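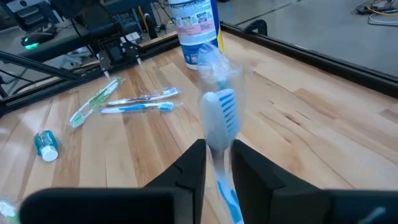 How to Trace an Immigrant Ancestor Back to the Home Parish

Posted Thursday, November 5, 2020

So you know that your great-grandmother came over from Norway, and you know nothing else. Great! That's where I was when I started looking for Gunvor Eide, and it's a better place to begin than you might think. The records on both sides of the ocean are wonderful once you get a feel for how they fit together.

What you'll need: a notebook (or a spreadsheet, if you're tidier than I am), any family papers you can lay hands on, and a free evening or two.

Step 1. Work backward from what you can prove

Start with the last record of your ancestor's life and move toward the boat. Death certificate, obituary, church burial record, census pages. Write down every spelling of the name exactly as you find it. Gunvor shows up in my notes as Gunvor, Gunver, Gunnor and, in one census, Jennie. All the same woman!

Look at who's living next door too. People from the same valley tended to settle close together, and a neighbor with a better-documented life can lead you straight to the right parish.

Step 2. Sort out the surname

This one trips up almost everybody. Before fixed family names became the rule, a Norwegian might go by a given name, a patronymic (Olsdatter, Ola's daughter) and the name of the farm where they lived. Move to another farm and the last part could change. Eide is a farm name, and there are a lot of Eides in Norway, so the name alone won't get you home. Write out the likely patronymic as well and search on both. 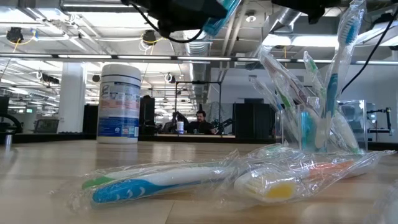

Step 3. Find the church book in America

Go to the congregation before you go to the passenger lists. Lutheran ministers often noted a member's birthplace when they joined, married or had a child baptized, and they usually knew how to spell it. I spent 6 months on ship records and then found Gunvor's home parish in one line of a baptism entry for her second son. I may have yelled.

If the congregation has closed, ask the regional church archive where its books went. A short letter with a name, a place and a range of years gets the best results.

Step 4. Check the departure side

Now look for emigration records from the port. Many police districts kept lists of the people leaving, with age, home district and destination. Allow a few years either way on the age. If you can't find a woman traveling alone, try her brothers and cousins, then read the lines just before and after.

Step 5. Match the baptism

With a parish and an approximate birth year, open the parish register and read page by page. Don't stop at the first Gunvor. Check the parents, the farm and the godparents, and keep reading 15 or 20 pages past your match in case there's another girl with the same name. I found two, born in the same April, and only the godparents told them apart.

Old handwriting gets easier fast. Copy out the minister's letters for an hour and by the second evening you'll be reading whole lines.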